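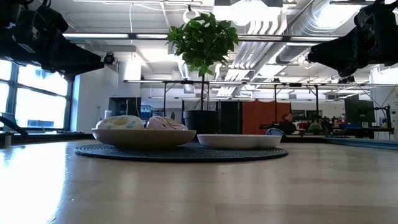 Bowl and placemat on the table.

Home | Listings | Neighborhoods | Minutes | Contact

Noncombe Homeowners and Sellers Circle — March meeting
Posted Sunday, notes by Ibsa Assefa

Print this page | E-mail this page

We got going at 10 a.m. with a good full room, and it was lovely to see so many faces back after the winter. The February minutes were read and approved with one small fix — the street is Nunow Lane, with no "s" on the end, and I do apologize to everyone who lives on it.

Spring market. Our guest from Zernier Realty talked us through the local numbers and was very patient with all our questions. Going by her handout, 381 homes changed hands in the county last year, and those on our side of the creek spent a median of 15 days on the market. She feels buyers are slower to commit this spring and would like sellers to price with care from the first day. There was a long and friendly back-and-forth over whether to repaint before listing. We did not settle it.

Mazurek parcel. The owners have asked the town to split the land into 11 lots, with the entrance on Nunow Lane. Several neighbors worried about drainage at the low end, and one asked whether the old stone wall could stay. It was moved and seconded that we write to the planning office asking for the drainage study before the hearing. Carried, with two opposed. I will draft the letter and send it around for comments.

Open house weekend. Eight households have signed up so far. Zernier will lend us up to 10 yard signs, which need to go back by Monday evening, please. Parking will be on the east side of the street only.

Other business. The question of short-term rentals came up again and was held over to April, when we should have a copy of the town's draft rules.

Adjourned at 11:40 a.m.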